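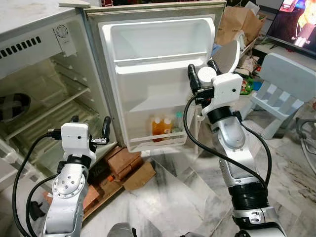 *Door bin, bottom: two orange, one clear with the teal cap.*

**jetetix21** — 2023-06-26
Small fridge, two shelves' worth of ambition. Should drinks live in the bottom of the door? My last one, a Hendis, lost its door rail in February.

**sondamach**
Bottom of the door is fine. It's the warmest spot, and orange drink has no feelings.

**janssen_140**
Disagree. Shelf for drinks, door for mustard. I paid 600 for a fridge and I use the shelves.

**jetetix21**
Then what goes in the top of the door?
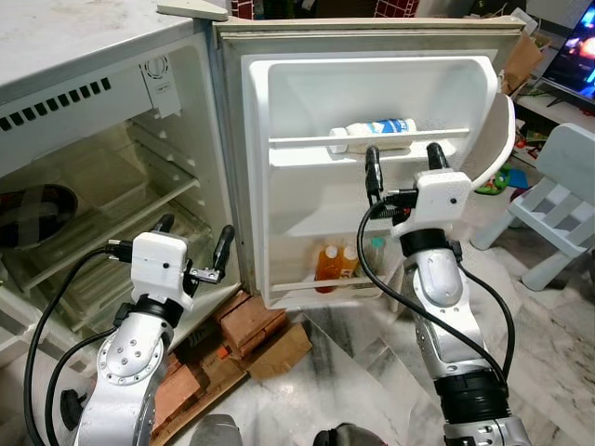

*Upper door shelf, white bottle lying on its side.*

**sondamach**
Lying down? Bold. I'd stand it up next to the orange ones.

**janssen_140**
First thing we agree on. Caps leak.

**jetetix21**
It stays down until one of you buys me a taller fridge.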